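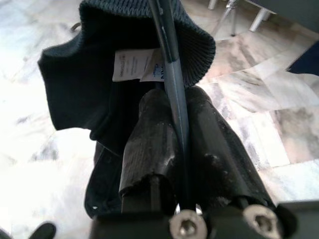

The Flunell two-finger gripper is supplied for mobile arms that handle clothing and light household goods in occupied rooms. Operating rules for this class of work are set out below and apply to all units sold with the Jononine wrist adapter. Finger wear is the most common point raised at service. Pads with gray scuffing and scratches across the face, as on the fingers under the dark knit hat, may stay in use if the surface is sound and the tips are still rounded. Replace a pad when an edge is chipped, when a tip has gone flat, or when a thread from a test cloth catches on it. The hex socket screws at the base of the fingers are checked at every pad change and must not be painted or covered.

Item number: 2745
Replacement pad set: 644
Service interval: 200 operating hours
Minimum operator age: 18
Supplied with: gripper, wrist adapter, hex key, inspection card

Permitted loads

Knitwear, trousers, towels, empty hangers and soft accessories. Garments are taken by the body or the rim of the cloth. Do not grip by a sewn-in care label, a drawstring or a loose thread. Empty the pockets first. Glass, open containers of liquid and anything hot are outside the rating.

Contact with fixed or standing objects

Light drying racks tip easily. When the fingers are near a rail, arm speed is limited to the Low setting, and lateral moves are not started until the gripper is clear of the rail. If the fingers close on a rail by mistake, open them before moving the arm. The operator must not pull the rack free by hand while the arm is powered. 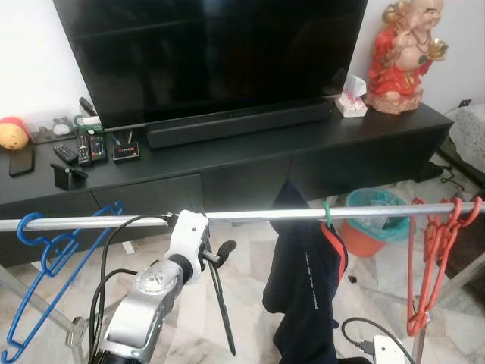 Cable slack at the wrist is set with the arm at full extension. A loop that is too long will catch on hanger hooks, and one that is too short will load the connector. Refit the cable clip after every adapter change and run the arm through its full travel once with nothing in the gripper.

Room preparation

Walk the floor before power-on. Extension units and their cables are moved out of the drive path or marked as keep-out areas in the map. Small wire items are picked up. Stools and folding tables may remain if their legs are inside the mapped boundary, but the map must be redone if any of them is shifted. Polished tile gives strong reflections in daylight; draw the blinds on the window side if the floor check reports an error.

One person is named as operator for each session and carries the stop control. Other people in the room stay outside arm reach while the drive is live. Changing places with the operator requires a full stop, and the new name goes on the inspection card.

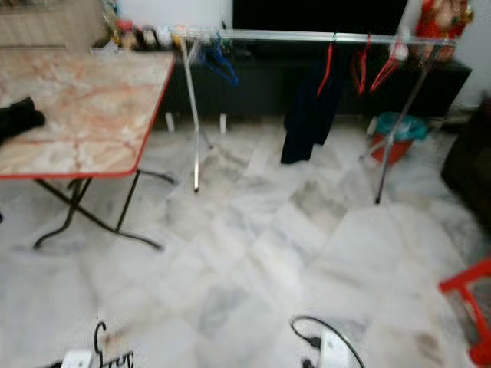 Wadon, 2/12/24

Revision to the room preparation rules. Hanging garments that reach close to the floor are now treated as obstacles in the drive map. The October issue covered only the rack legs. Units running the Namboodiri map software need the height threshold changed by hand, under Obstacles, Soft Items. Other map software is not affected.

Cards in the old format remain valid until used up. Questions on the revision, and requests for printed copies, go to Vandana Bhardwaj, Technical Documents, Jononine. Quote item number 2745 and the serial number on the wrist adapter.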